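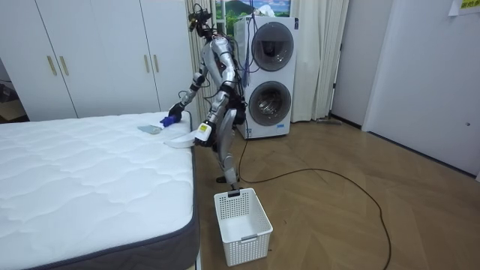 Compte rendu de la réunion de suivi du projet Girley

Groupe « apprentissage par démonstration pour les tâches domestiques »

Présents : Fengying Du (animation), Shengli Xia (collecte et annotation), les deux doctorants de l'axe commande, l'ingénieure plateforme, la stagiaire de l'axe perception
Excusé : notre correspondant chez Sendotby
Séance ouverte à 14 h 10, close à 16 h 25
Prise de notes : axe perception

1. Approbation du compte rendu précédent

Le compte rendu de la séance de février est adopté, avec une petite correction demandée par Shengli : la politique de référence s'appelle bien Jia dans tout le document, y compris dans le tableau de la fin où traînait encore son ancien nom. Merci à lui pour sa relecture, toujours aussi attentive.

2. État du corpus

Shengli présente l'état de la collecte, et le groupe le félicite chaleureusement pour le chemin parcouru depuis l'automne. Le corpus compte maintenant 1 552 épisodes annotés, toutes tâches confondues (textile posé à plat, pliage, rangement dans un bac, manipulation près du lit). Chaque épisode est découpé en segments à la main, avec une étiquette de contact par bras : libre, appui, prise, tension. C'est cette dernière étiquette, « tension », qui a nourri une bonne partie de la discussion, car les annotateurs ne la posent pas tous au même moment. Certains la font commencer dès que le tissu quitte la surface, d'autres attendent qu'il soit visiblement tendu entre la main et le bord du matelas.

Fengying rappelle que la méthode repose justement sur cette transition et qu'il vaut mieux une règle un peu grossière mais appliquée par tous. Après un échange assez long (et très cordial, il faut le dire), le groupe retient la règle suivante : la tension commence à la première image où le tissu forme une ligne droite entre la prise et son point de contact avec le matelas. Les bandes étroites, qui se tordent facilement, suivent la même règle, avec un commentaire libre si l'annotateur hésite.

Shengli signale aussi 35 épisodes dont les horodatages des deux bras sont décalés. Il propose de les réaligner sur le courant moteur et de garder l'original à côté. Accepté.

3. Méthode : séparer le bras qui appuie du bras qui tire

Le premier doctorant expose la variante testée ce mois-ci, que nous appelons Mutby faute d'avoir trouvé mieux. Dans Jia, une seule politique prédit les trajectoires des deux bras à partir des images et des positions articulaires. Mutby garde le même encodeur visuel mais prédit d'abord un rôle pour chaque bras, appui ou traction, puis produit les deux trajectoires en tenant compte de ces rôles. L'idée vient de ce que nous voyons depuis longtemps dans les démonstrations : l'opérateur pose presque toujours une main sur le matelas pendant que l'autre s'occupe de la bande, et il change rarement de rôle au milieu du geste.

Pour comparer les deux, le protocole est resté volontairement simple. Les deux politiques ont été entraînées sur le même découpage du corpus, puis évaluées sur 89 essais chacune, avec les mêmes positions de départ du tissu, dans un ordre mélangé. Un essai est réussi si le tissu repose sur le matelas dans la zone prévue, sans intervention de l'opérateur. La bande étroite et le petit tissu gris plié comptent comme deux conditions distinctes.

Le résultat est encourageant : Jia échoue 35 fois et Mutby 22 fois. L'essentiel du gain vient de la bande étroite. Sur le tissu plié, les deux politiques font pratiquement jeu égal, ce qui paraît logique à tout le monde puisque la traction y joue peu.

La stagiaire fait remarquer que la surface matelassée gêne l'estimation de profondeur : le blanc sur blanc entre la bande et le matelas donne des contours incertains, et les coutures en vagues n'arrangent rien. Elle aimerait essayer une entrée supplémentaire tirée de l'effort au poignet. Fengying trouve l'idée excellente, mais demande qu'on ne mélange pas les deux changements dans la même comparaison. Il est donc convenu de figer Mutby en l'état et d'ouvrir une branche séparée pour l'effort.

Le second doctorant pose la question du gant. Les démonstrations anciennes ont été faites main nue côté appui, les récentes avec le gant bleu. Le gant change le frottement, et aussi la couleur de la main dans les images. Personne n'a de réponse ferme pour le moment. Shengli va vérifier la répartition gant / sans gant dans les deux parties du découpage avant que nous écrivions quoi que ce soit dans l'article.

4. Plateforme et salle

L'ingénieure plateforme fait le point, avec sa patience habituelle. Le câble noir qui traverse le parquet devant la colonne lave-linge est à fixer le long du mur, car sa boucle passe dans la zone de déplacement. Le bac à linge blanc doit avoir un emplacement marqué au sol : il a changé de place entre deux séries, et le groupe préfère que cette variation soit décidée plutôt que subie. On en profitera pour ranger le balai, ou du moins le long manche, qui reste au pied du mur de droite.

Pour les câbles bleus derrière le robot, elle demande qu'on ne les touche pas sans elle. Fengying appuie vivement cette demande.

Une discussion s'engage sur les deux rideaux crème. Les ouvrir ou les fermer modifie sensiblement la lumière sur le matelas. Décision : leur position sera notée en tête de chaque série, comme on le fait déjà pour la vitesse maximale des bras.

5. Article et échanges avec Sendotby

Le plan proposé par Fengying est accepté dans ses grandes lignes. La section méthode sera écrite par le premier doctorant, celle sur l'annotation par Shengli. Il reste un désaccord amical sur le titre, que nous laissons mûrir. Sendotby souhaite recevoir une version de travail avant la fin du mois de mars ; nous leur enverrons les résultats par condition, avec les vidéos des échecs, qui les intéressent au moins autant que celles des réussites.

6. Actions

Shengli Xia : rédiger la règle « tension » dans le guide d'annotation et la faire circuler ; réaligner les épisodes décalés ; sortir la répartition avec et sans gant.
Axe commande : figer Mutby, déposer les poids et la configuration, relancer la condition « bande étroite » avec d'autres positions de départ.
Axe perception : ouvrir la branche « effort au poignet ».
Plateforme : fixation du câble, marquage au sol, fiche de début de série mise à jour.
Fengying Du : envoi du plan annoté à tous, contact avec Sendotby.

7. Divers

Le créneau de 14 h convient à tous et sera conservé. La prochaine séance commencera par les échecs de Mutby, regardés ensemble à l'écran ; merci de venir avec vos notes sur les deux ou trois essais qui vous intriguent le plus.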